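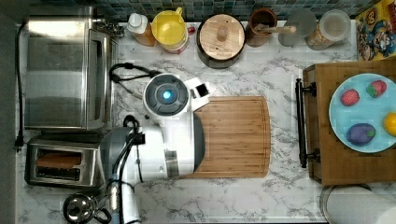
The arm on the marble-patterned counter, from the overhead camera

I spent most of December on the perception side of the kitchen project and wrote almost no planning code, so this post is mostly about depth. The short version is that our table model was wrong and I had been blaming the planner for it.

The software is split into three processes. Fadton does perception and publishes a list of objects with poses. Tudose takes that list and plans arm motions. A small controller runs the motions and stops if the joint torques look odd. Suha Mahasneh wrote most of Tudose, and I look after Fadton. They talk over a plain message queue, and every message gets written to a log so that we can replay a run at a desk.

The trouble started when we moved from a plain grey bench to a kitchen counter. The planner began refusing paths that looked perfectly open to me. I replayed the logs and found small phantom obstacles sitting on the worktop, usually a few centimetres wide. They came and went between updates. Tudose was doing its job and going round them, or giving up when there were too many.

The pattern on the worktop was the cause. Our segmenter had been tuned on plain surfaces, and it treated the dark, dense patches of veining as separate things. The wrist view was the worst for this, as the veins are large in it and the light changes every time the arm moves.

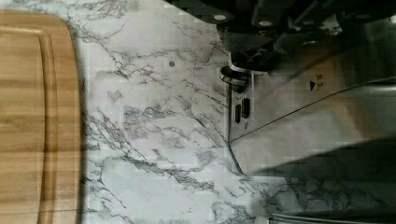
Wrist camera: board on the left, steel on the right, a lot of veining between

Steel is its own problem. Depth comes back with holes in it wherever there is a bright reflection, and Fadton used to fill those holes from the nearest good pixels. Beside a worktop edge that gives you a slope that doesn't exist. I have switched the filling off near any fixed appliance and we now load those as boxes from a file, measured by hand. It is dull work but it only needs doing once per kitchen.

For the veins, I fit a plane to the worktop at startup and throw away any segment that doesn't rise at least 5 mm above it. That one check removed nearly all of the phantoms. The price is that very flat things vanish too, so a sheet of paper is invisible to the planner. Jade Penrose thinks we should keep them in a second list marked as "flat, ignore for collision", and I think she's right, but I haven't written it yet.
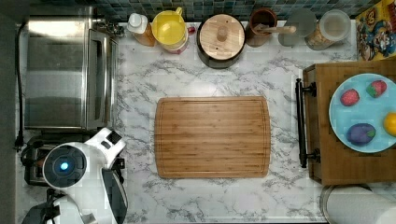

The plane fit uses the overhead camera only. I tried merging both cameras and the result was worse, because a small error in the wrist calibration tilts the whole plane. It samples 3,000 points, drops the outliers and refits, and takes 40 ms. I also mask out the arm using the joint angles before sampling. Without that, the fit would now and then include part of the housing.

I reran 400 logged planning requests from the Virkgate machine with the new check in place. The refusals that are left are mostly real ones, where the arm would have to reach over a tall container at the back. Suha wants to look at those herself - she suspects the elbow limits are set too tight.

The replay tool is in the Erkidach repository under tools, with a readme that is a bit out of date. The flag for choosing a camera has changed from -c to --view. I'll fix the readme when I add the flat list.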